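Come Sing With Us: Trekwood Community Chorus Needs Voices

Hi, I'm Salma Fawzy, and I run the Trekwood Community Chorus, which mostly means I wave my arms, pick the music and beg people to bring pencils. We start rehearsing again in January and I'd love to hear from you, especially if you sing low (tenors and basses, please, I'm looking at every one of you), but really if you sing at all.

Let me tell you where we are. We finished last season with 66 singers, which is the most we've ever had, and I was very proud of that for a couple of weeks. Then three families moved away, our best alto went off to nursing school, and I looked at the plan for spring and thought, well, that's a lot of music for the people we've got left. So I'm recruiting!

What we're singing

The spring program is folk songs and lullabies. Some of them you'll know from school, some you won't have heard before, and one is brand new. Crescencio Villalobos, who has played piano for us since I took over, wrote it for this group and it's called "Jusari." It's eight minutes long with a very high ending for the sopranos, and he has promised me he'll think about the ending. I've heard him play it through twice and I can't wait to hear it with real people in it.

Otherwise expect four-part harmony, a couple of rounds, and two songs in languages most of us don't speak. I teach those by ear first. I say a line, you say it back, we do it until it feels normal, and only then do we look at the page. It's slow going the first night and then pretty quick after that.

Do I need to read music?

No! I get this question more than any other. A bit under half of the chorus reads comfortably. The rest follow the shape of the notes going up and down, or stand next to somebody who reads, or learn from the practice tracks. Fouad Abou Zeid records those, one for each part, and they go up on our page the night after rehearsal. He sings the soprano line an octave down and it sounds a little strange until you get used to it. I used to play them in the car until my kids asked me to stop.

What you do need is to be able to match a pitch, or get close enough that we can work on it. If somebody told you in fourth grade to just mouth the words, please come anyway. I've met a lot of people with that story and most of them could sing fine once they'd calmed down about it.

When and where

We meet once a week in the evening, in the upstairs room at Korletey Hall. Doors open at 6:30, we warm up at 6:45, and I let everybody go at 8:30 sharp so that people with early shifts can get to bed. There's an elevator around the back. The parking lot fills up on our nights, and the street past the bakery usually has room.

There's a ten-minute break in the middle with tea and whatever anyone has felt like baking. You're not expected to bring anything. You are expected to come back when I clap.

You can miss rehearsals. People have jobs and kids and colds. I ask that you come to at least two out of every three, and that you be at both of the last two before the concert, no exceptions on those. If you already know you'll be gone for most of a month, tell me now and we'll see if it still makes sense this season or if the next one would suit you better.

What it costs

Dues are $66 for the season. That pays for the room, the sheet music and a little something for Crescencio. If it's too much right now, write "dues" in your email and I'll sort it out with you, and it stays between us. Students under 18 pay nothing but need a parent or guardian to sign the form.

The concert

We sing at the Tanel, the old movie house on the square, which seats 200 and has the nicest sound of anywhere I've ever stood. Last spring we sold nearly all of it. There's one concert and one dress rehearsal, and it's black clothes, whatever black clothes you've got. I don't care about sleeves. I do care about squeaky shoes, and I'll be listening for them.

Every singer gets two free tickets. After that they go on sale to everyone else, and they do go, so warn your aunts early.

The not-an-audition

I don't hold auditions. What I do is spend eight minutes or so with each new person at the piano before their first rehearsal, so I can figure out which part you should sing. We do a few scales, you sing "Happy Birthday" or anything else you like, and I ask where your voice feels easy and where it starts to pinch. Dilruba Karunaratne came in sure she was an alto because that's where they'd put her in high school, and she's been one of our first sopranos ever since. It's worth finding out.

If you're nervous, say so, and I'll sing along with you. If you're really nervous, bring a friend and do it together. I've had whole car pools come in.

I also need

A second page turner and general helper for Crescencio at the concert. You'd have to read music for this one. And someone with decent handwriting and some patience to look after the music library, meaning 104 folders in a cupboard that were in order at one time. You don't have to sing to do either job, though I'll probably try to talk you into it.

How to sign up

Send me an email through the contact form on our page with "New singer" in the subject line. Tell me your name, the part you think you sing (a guess is fine, "no idea" is fine too), whether you've sung in a group before, and which evenings you could stop by for the piano thing. Tell me about anything that would make it easier for you to take part, like large-print music or a chair at the end of a row. We've got both.

I answer everyone, usually within a few days, a bit slower around the holidays. Please write before the end of the first week of January if you can, so I can order enough copies.

And if you've read this far and you're still wondering whether you're good enough, just come to the first rehearsal and sit in the back. There's no charge for that and I won't call on you. See you upstairs, I hope!

Salma

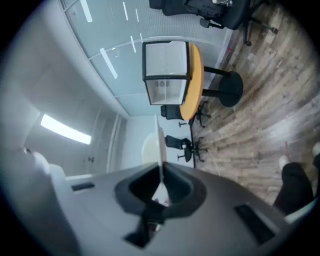 Sherif Bouzid wanted to know if a baritone who can't quite get down to the low notes should put himself down as a tenor or a bass, and whether it would be all right to come to the first rehearsal straight from work and miss the warm-up.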